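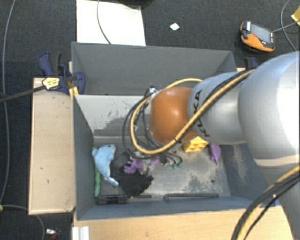 A KUKA arm over a grey bin of soft toys and blocks.

Pruratora: your questions

Last updated 2018-06-29

I run Pruratora, a lunchtime music series on the children's and outpatient floors of the hospital in Trarville. I get a lot of the same emails, so I've put my usual replies in one place. If yours isn't covered, write to me through the contact form and I'll get back to you (eventually, if it's a concert week!).

What is Pruratora?

Short, free, live concerts for patients, visitors and staff. We've got a small pool of players, mostly strings and woodwind, plus a very good accordionist who joined last winter and is now the one everybody asks for. We play in the outpatient waiting area and, when the ward sisters say yes, in the day room upstairs.

Do I have to be a patient to come?

No. The waiting area is open to anyone, and we get plenty of people who've popped in with a relative and stayed for a few tunes. The day room is different. That's for patients on the ward and their visitors only, and please don't wander up there looking for us.

How long does a concert last?

32 minutes. I know that's an odd number. We started out at three quarters of an hour and it was too much for people who were tired or had an appointment to listen out for, so I kept trimming the programme until it felt right, and that's where it landed. You can come and go as you like. If your name's called halfway through a slow movement, just get up, we really don't mind.

What sort of music do you play?

All sorts. There's usually some Haydn or Schubert, a folk tune or two and something people can hum. I steer clear of anything very loud or very bleak. We do take requests, but give us some warning, as a wind trio can't produce a film theme out of thin air (we have tried, and the oboe part still haunts me).

Can you come and play for someone at the bedside?

Sometimes. It has to go through the ward, so ask the nurse in charge and they'll pass it on to me. It's one player, one or two pieces, and the patient can stop it whenever they like. A wave of the hand is plenty.

Is this music therapy?

It isn't, and I'm careful about this one. Music therapists are trained clinicians who work towards goals with a particular patient. We're musicians giving concerts. I'd love to tell you that a bit of Schubert brings your blood pressure down, but I haven't measured anybody's and I'm not going to make promises. People tell me it makes the waiting easier and I'm very happy with that.

I play an instrument. Can I join?

Quite possibly! I need to hear you first, and you'll need the hospital's usual checks before you play anywhere near the wards. The checks are slow, so apply well before you want to start. I'm after steady players who can sight-read and who won't be thrown by a trolley rattling past or a baby joining in. Brass players, I'm sorry, the room just can't take it. Come and listen to a concert and you'll hear what I mean about the echo.

Do the musicians get paid?

Yes, a flat fee each, the same for everyone. It's modest. I felt strongly from the start that players should be paid for this as they would be for any other job.

Where does the money come from?

A Bozsik grant of £2000 covers this season's fees, and the odd donation goes on sheet music and piano tuning. We don't pass a hat round in the waiting area and never will.

What about infection rules?

If you've got a cold, stay at home, whether you're playing or just coming to listen. Players clean their hands on the way in and out of every ward. Wind players sit well back from the front row, and we don't take wind instruments to the bedside at all.

Are there concerts over the summer?

We stop for August, when half the players are away. There are 8 concerts in the autumn run, and the list goes up on the noticeboard by the main entrance as well as on this site.

Can I record it?

Please don't. There are patients all around you and they haven't agreed to be in your video. We made a recording of our own at the Pimari hall, with no patients there, and I can send you a copy if you ask.

Where do I sit?

Wherever there's a chair. Keep the aisle by the lifts clear for wheelchairs and beds, and leave the row nearest the reception desk for people who are waiting to be called.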